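Checking a Grasp Policy Against Counter Clutter: A Step-by-Step Guide

This guide describes the clutter check used in the Prakdale manipulation study. It is intended for groups that already have a trained pick-and-place policy and wish to learn how far its success rate depends on a tidy workspace. The check takes one operator a single working session and needs no changes to the policy itself.

Before you begin

Confirm that the arm has been calibrated the same day. Load the policy checkpoint to be tested and turn off any online updates. The Prakdale checkpoint was trained on 2,000 teleoperated demonstrations, none of which were recorded at the test counter. If your training data includes the test counter, state this in the report.

Step 1. Lay out the counter

Choose one target object and one support surface, such as a block on a serving tray. Surround them with ordinary kitchen goods of mixed height and finish. Include tall items near the path of the wrist, thin upright items such as tea sachets, and at least one clear container. Mark the position of each item on the counter plan so that the layout can be rebuilt.

Step 2. Run the trials

Run 36 trials per layout. Bring the gripper to its starting pose above the support surface, start the policy, and do not touch the counter until the arm has returned. Move the target to the next marked position after each trial.
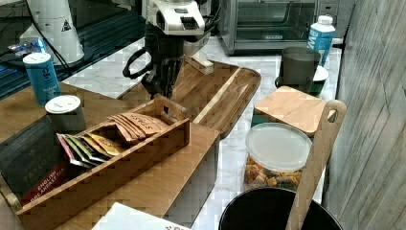

Tín Tô wrote in after the first version of this page to ask whether the clutter should be shuffled between trials as well, as his group had found that a fixed layout let the policy settle into one approach angle and made the score look better than it was.

We agree that this is a risk. The present version therefore calls for 8 layouts, with the clutter held still within each one. Shuffling after every trial is also acceptable — but the results can no longer be broken down by layout, and the source of a failure is harder to trace.

Step 3. Score each trial

Record a success only if the target is lifted clear of the surface and held for two seconds. Contact with any other item is logged in a separate column and does not change the score. Naima Fawzy and Lâm Cù scored the Prakdale trials independently from video and settled disagreements afterward.

Step 4. Compare with the clear-counter baseline

Repeat the same target positions with all clutter removed. Report both rates side by side, together with the contact column. In our trials the lift rate changed little between the two conditions, while contacts were concentrated in layouts with tall items close to the wrist. A report that gives the lift rate alone would miss this.

Questions about the scoring sheet may be sent to Adaeze Oyewole. The counter plan template was last revised in April.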